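Workshop notebook, Pudley building, upper room
30/11/2024

Purpose of entry: to record the state of the furniture and the hanging storage before the room is handed over to the Vidgate group in February.

The coat rack remains in use for outer garments and soft bags. It was agreed at the last review that items left on chairs are to be moved to the pegs at the close of each session, heavier items on the lower pegs and lighter ones above. The rack is rated by Gratmont, the supplier, for up to 12 kg in total. This figure should be treated as a limit and the load spread to all sides of the central pole. Colleagues are asked to hang bags by the loop and not by the strap or zip pull.
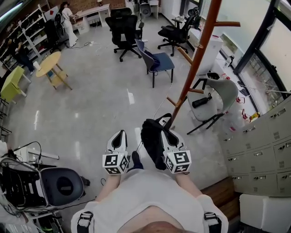 Seating is of mixed type and will stay so until the new order is approved. The light grey plastic chair is to be kept near the rack for persons changing shoes. The chair with the blue seat belongs to the Oei loan and must be returned with it; its inventory label ends in 23 and should not be removed. The black mesh office chairs are on castors and may be moved freely, but are to be returned to the desks or the window side afterwards. Garments should not be left over seats overnight.

The small round yellow table and the lime-green side table are both retained. Neither is to be used for soldering or for hot drinks. A request to replace the round table was considered and declined, the quoted price being outside the allowance of 1,000 for the year.

The white shelving unit has not been sorted. Boxes without a label will be opened and either marked or passed to stores. Work on this is planned for the next free afternoon and should take no more than 6 hours.

Outstanding:
Fit felt pads under the coat rack.
Confirm the collection address for the Oei chair.
Ask Gratmont whether spare pegs can be bought singly.
Floor tiles by the door to be checked again after cleaning.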